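Procurement of hand-held gripper tools

Procurement of hand-held gripper tools is the planning, budgeting and purchase of manually operated grippers used to record handling tasks for robot training. It differs from the purchase of robot arms in that the unit price is low, the order quantity is high, and most of the cost arises after delivery.

Budget structure

A purchase plan normally separates capital items (grippers, cameras, chargers) from consumables (finger pads, screws, cables) and from running costs such as operator hours and data storage. Pads are budgeted per operator, as wear depends on the goods handled. Foil, film and card differ in friction, and a pad suited to one may slip on another.
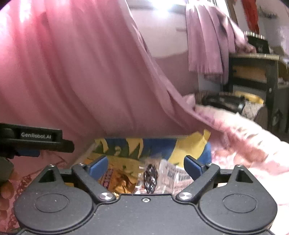
Small packaged goods are commonly used as the acceptance load. They are cheap to replace, vary in stiffness and fit within the opening of most two-finger designs. Buyers usually state the widest item to be grasped, the permitted play at the pivots and the time allowed for a pad change.

Example of a phased order

The Clundis plan, drawn up by Tomoyo Hamada and Khoa Khúc and dated Oct 10, 2019, set out a purchase of 16 grippers in two lots. The first lot of four was held on trial for 12 weeks before the second was released. Uvico supplied the tools and Bavard the spare pads, under separate contracts. Payment fell due 60 days after acceptance – a term later criticised by Jocelyn Sarmiento as too long for small suppliers.

Replacement and spares

Plans differ on whether worn units are repaired or written off. Repair is favoured where the links and pivots can be reached with ordinary screwdrivers. Where housings are sealed, a spare unit is generally bought with each lot and charged to the same budget line.

See also: End effector; Total cost of ownership; Acceptance testing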